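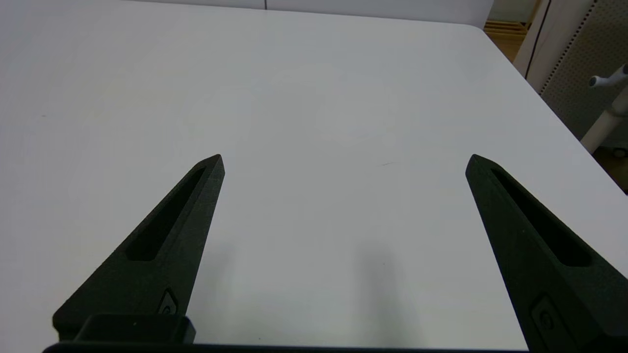

Wrist cam view with the kit fingers on, gripper open.

Forums > Arms & Grippers > Kits and Upgrades > Zikent finger kit, worth it?

Print this thread | E-mail this thread

Zikent finger kit, worth it?

augustina_b
Aug 26, 2021

OK so I finally caved and bought the Zikent kit. For anyone who missed the other thread, it's the two fingers, the wrist camera bracket, the little mounting blocks and a year of their setup help by e-mail. $700. I know. I KNOW. My husband asked if they were made of silver.

I've been running it on plain household stuff because that's what I care about (I want an arm that can tidy a counter, I don't have bolts to sort). First impressions after a few evenings:

The fingers went on easy. Two screws each, no shims, and they came out lined up the first time, which never happened with my old ones. They're the matte black grainy kind and I like that a lot, my shiny ones used to throw glare right back into the camera. You get a nice clear look between the tips. Against a white table they're super easy to pick out too.

The long slot down each finger I'm less sure about. The booklet says it saves weight. It also collects crumbs and fuzz, ask me how I know.

What I don't like is the tips. They're narrow! Great for getting hold of something thin, but a fat round handle wants to roll right out unless you come at it dead square. Anybody else have these? Did you pad them or leave them alone?

Re: Zikent finger kit, worth it?

stavros_v

I have them, I sent one set back and then bought another, so make of that what you will.

Leave the tips alone for now. Padding moves your closing point and then you have to redo the whole calibration, and their calibration tool is the worst part of the package. It wants the gripper pointing straight down over a blank surface and it sulks if there's a shadow. I had to turn off the lamp over my desk and bring in two from the living room.

$700 is too much, I'll say that flat out. The Birov set does most of the same job and I paid 55 for mine. No bracket and no help line, but how often are you going to write to the help line?

Re: Zikent finger kit, worth it?

augustina_b

Three times already, ha! They answered every one the same day though. I'd have given up on the camera bracket without them, the cable goes through a hole I swear is smaller than the plug.

Didn't know the Birov was that cheap. Does it line up OK out of the box?

Re: Zikent finger kit, worth it?

stavros_v

No. I filed mine.

Re: Zikent finger kit, worth it?

ghada_chidiac

Going to disagree with Stavros. I had the Birov fingers on mine for most of last winter and I spent more time fiddling with them than using the arm. One tip sat a hair lower than the other no matter what I did. If you enjoy filing, go for it, but put a price on your evenings too.

Also Augustina, "household stuff" covers a lot of ground. What are you giving it? A mug and a sock are two very different days at the office. If you could put up a picture of what's on the table that would help, plus how many tries you're getting out of it.

Re: Zikent finger kit, worth it?

augustina_b

Fair! The pair giving me grief this week is a dish brush kind of thing, long lime green handle with a hole in the end for hanging, and an orange-yellow woven plastic basket. The job is brush into basket, then slide the basket over a few inches.

Brush: 16 good grabs in 18 tries, if I take it at the middle of the handle. The two misses were both me aiming too close to the metal collar, where the handle pinches in. The fingers closed, the brush swung around, and off it went.

Basket: ugh. The rim is all loops. One fingertip slips inside a loop, which feels like a win until you open up to let go and the basket comes along for the ride. I haven't kept score on that one because I was laughing too hard. 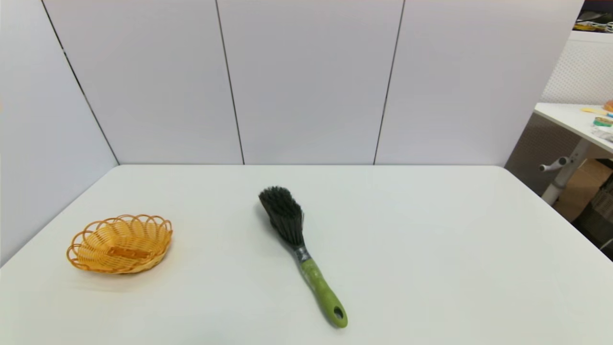

Re: Zikent finger kit, worth it?

amra_mujic

Oh that basket is mean, I love it. I have one with a rim a lot like that and it's the first thing I try on any new gripper now.

Two things to try before you spend anything else:

1. Don't go for the rim from above. Come in so one finger is inside the basket and the other is outside, and go deep enough that you're squeezing the woven part below the loops. The narrow tips help you there, which is my one big plus for the Zikent shape over the wide flat ones.

2. When you let go, open a little, lift straight up, and then open the rest of the way. The default release in their software opens full width while the tips are still down in the basket. It's a bad default. You can change it under the motion tab, second page.

For the brush, having it lie at an angle like that is harder than it looks. The wrist has to turn to get square across the handle, and mine always turned a bit less than I asked for. I ended up adding a small correction by hand.

On the price I'm with Ghada. I'd pay it again. But I'd want them to throw in spare tips, I snapped one on a drawer pull and had to wait until September for the new one to show up.

Re: Zikent finger kit, worth it?

stavros_v

"Opens full width while the tips are still down in the basket." And this is the 700 dollar one!

I'm not saying the fingers are bad. They're nice fingers. I'm saying half of what you're paying for is somebody writing back to you about a default they could have fixed before they shipped it. Also, Amra, how do you snap one on a drawer pull? Mine have hit the table plenty of times and all they have is scuffs.

Re: Zikent finger kit, worth it?

amra_mujic

Sideways. Drawer went one way, arm went the other. Entirely my own doing and I'm not proud of it.

Re: Zikent finger kit, worth it?

eleni_softic

Popping in as a seller so everyone knows where I stand: I run Softić, the little parts shop over in Duvport, and we carry the Zikent tips but not the full kit. We do have spares on the shelf right now, so no need for anybody to wait like Amra did.

On padding, we get asked a lot. People who handle smooth round things usually end up happier with a thin rubber sleeve over the last part of the finger. Stavros is right that you'll have to calibrate again. It took me one cup of coffee, though, so I wouldn't let that scare you off. Just keep the sleeve clear of the slot, it bunches up if it folds into the opening.

For loops and open weave I'd skip the sleeve. Rubber grabs plastic strands and you'll have an even harder time letting go.

Re: Zikent finger kit, worth it?

augustina_b

So sleeve for the brush and no sleeve for the basket, and they're in the same job. Wonderful, haha.

Tried Amra's release setting tonight and wow, big difference! The basket stays put when I open up now. Going in below the loops works too, as long as I come from the long side. From the pointy ends there isn't room, the outside finger keeps bumping the curve.

I'm leaving the tips bare for the time being. Eleni, do you ship? I'd like a spare pair here before I try it on my own drawers.

Re: Zikent finger kit, worth it?

eleni_softic

We do, send me a message with which mounting block you have (square corners or rounded, they made both) and I'll set a pair aside.

Re: Zikent finger kit, worth it?

ghada_chidiac

Square or rounded?? I've had mine since spring and never knew there were two. Off to look.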